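보도자료

Bitent, Nollside 사옥 화장실 관리에 자동화 시스템 도입
비품 점검과 작업 배정은 시스템이, 용기 교체와 세면대 정리는 직원이 맡아

시설관리 전문기업 Bitent는 Nollside 사옥의 화장실과 탕비실 관리 업무에 자동 점검·배정 시스템을 도입했다고 밝혔다. 지난 2월 시범 운영을 시작해 현재 건물 21개 층 전체에 적용하고 있다.

대상은 화장실과 탕비실을 합쳐 110곳이다. 세정제와 종이타월의 잔량, 공간별 이용 빈도를 감지기가 기록하고, 시스템이 이를 바탕으로 그날의 작업 순서를 정한다. 복도와 로비 바닥은 자율주행 청소 로봇이 야간에 청소한다. 직원은 출근 후 휴대 단말기로 작업 목록을 받아 필요한 곳부터 방문한다.

종전에는 근무조마다 모든 공간을 정해진 순서로 돌며 점검표에 손으로 기록했다. 이렇게 작성한 점검표가 한 달에 528장이었으며, 주간 책임자가 이를 모아 다시 전산에 입력했다. 새 시스템에서는 종이 점검표를 쓰지 않는다.

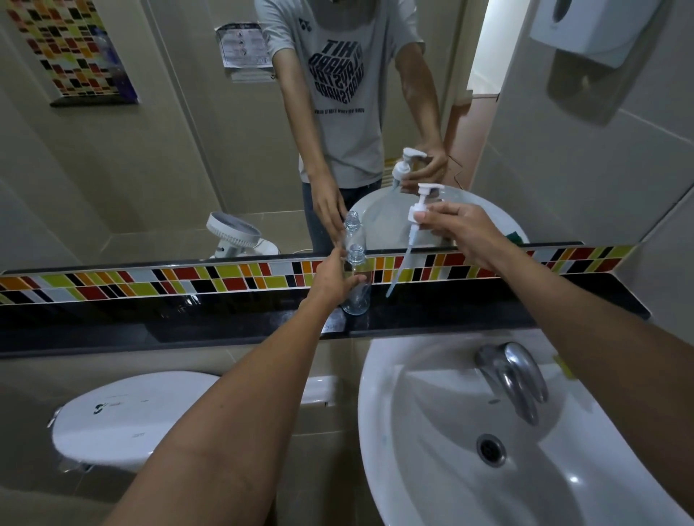
펌프 용기를 다루는 일은 자동화 대상에서 제외했다. Bitent는 검토 단계에서 용기의 펌프를 빼고 끼우는 작업, 빈 용기를 교체하는 작업, 좁은 세면대 주변을 닦는 작업을 기계에 맡기는 방안을 살펴봤으나 현장마다 선반 높이와 용기 규격이 달라 직원이 계속 담당하는 것으로 결정했다.

Bitent 운영총괄 Sigita Bite는 "이번 도입의 범위는 점검과 기록, 넓은 바닥 청소까지"라며 "손으로 해야 하는 작업에 쓸 시간을 확보하는 것이 목표였다"고 말했다.

시스템 소프트웨어는 Besnard가 공급했다. Besnard의 현장 적용 담당 Vignesh D'Souza는 시범 기간에 직원 의견을 받아 작업 목록 화면을 두 차례 수정했다고 설명했다. 첫 화면에는 잔량 수치가 모두 표시됐으나 한눈에 보기 어렵다는 의견이 많아, 지금은 '교체', '보충', '확인' 세 가지 표시만 나타난다. 세부 수치는 항목을 누르면 볼 수 있다.

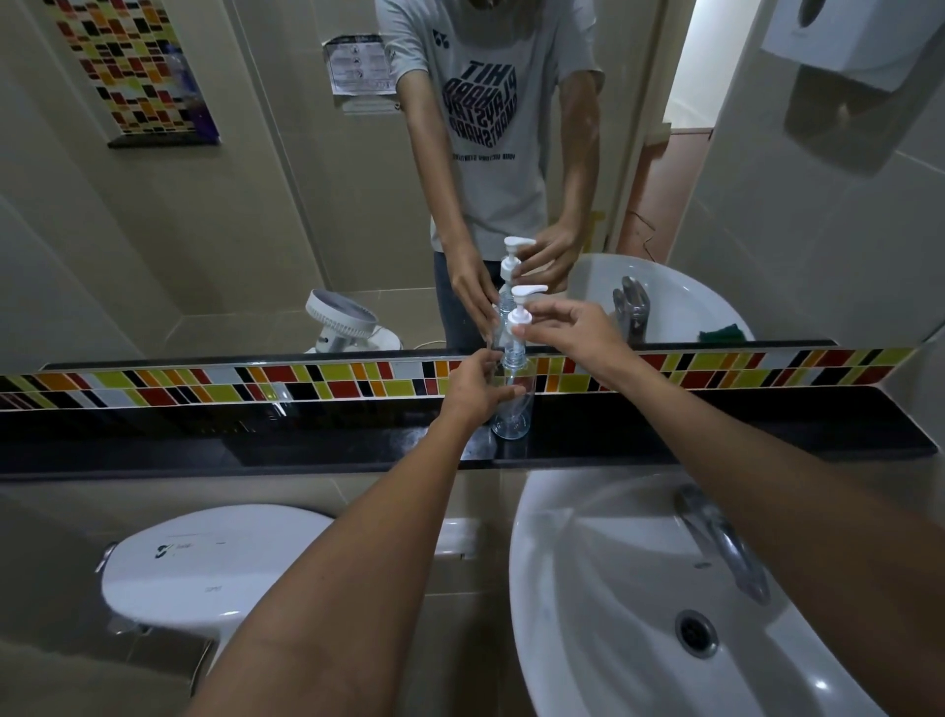
거울 앞 선반에서 투명 펌프 용기를 다루는 모습. (사진 제공=Bitent)

근무 방식도 일부 바뀌었다. 현장 인력은 11명으로 도입 전과 같다. Bitent는 시스템 도입을 이유로 인원을 줄이지 않기로 직원 대표와 합의했으며, 합의 내용은 근무 규정에 반영했다. 새벽 4시에 시작하던 바닥 청소조는 폐지하고 해당 직원은 오전 7시 근무조로 옮겼다. 이에 따라 줄어드는 야간 수당은 기본급 조정으로 보전한다.

오전 근무조의 Vaida Eglītis는 "전에는 채울 것이 없는 곳도 전부 들어가서 확인해야 했다"며 "지금은 이동이 줄어 세면대와 배수구 쪽을 더 꼼꼼히 닦을 수 있다"고 말했다. 다만 감지기가 잔량을 잘못 읽는 경우가 있어 직접 확인하는 습관은 유지하고 있다고 덧붙였다.

직원 측 요구에 따라 개인별 작업 시간은 평가 자료로 쓰지 않는다. 단말기에는 작업 완료 여부만 남으며, 이동 경로와 체류 시간은 저장하지 않는다. 직원은 시스템이 정한 순서를 현장 판단에 따라 바꿀 수 있고 변경 사유를 입력할 의무는 없다.

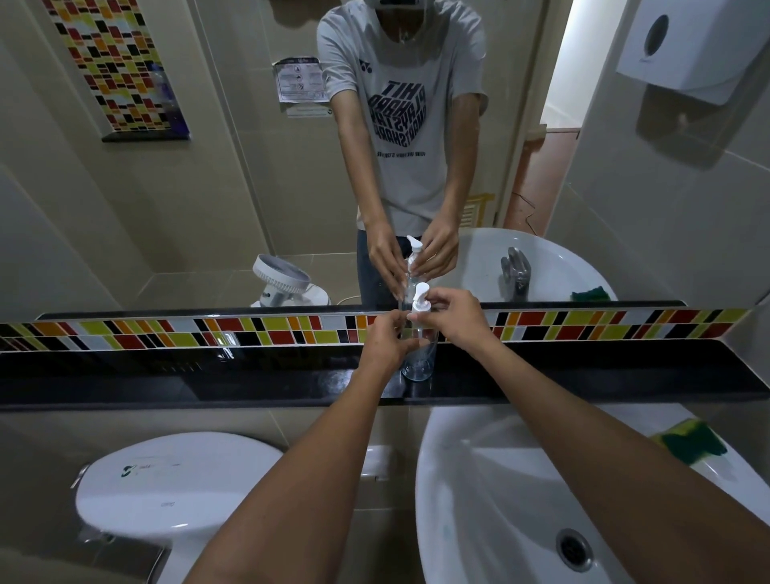
최종 수정: 2월, 오후 3시 40분 (근무조 변경 내용 보완)

교육은 근무 시간 안에 진행했다. 단말기 사용법과 감지기 오류 신고 방법을 다루었으며, 휴대 단말기 사용이 익숙하지 않은 직원에게는 별도 시간을 배정했다. 교육을 담당한 Jaanus Vanags는 앞으로 새로 채용되는 직원에게도 같은 과정을 제공한다고 밝혔다.

Bitent는 다음 단계로 Sastville 사업장에 같은 시스템을 설치할 예정이다. Sastville은 건물이 여러 동으로 나뉘어 있어 바닥 청소 로봇은 제외하고 점검·배정 기능만 먼저 적용한다. 설치 일정은 현장 조사가 끝난 뒤 확정한다.

회사 개요
Bitent는 업무용 건물의 청소, 비품 관리, 설비 점검 서비스를 제공하는 시설관리 기업이다.

보도 관련 문의
Bitent 홍보팀 Aigars Rebane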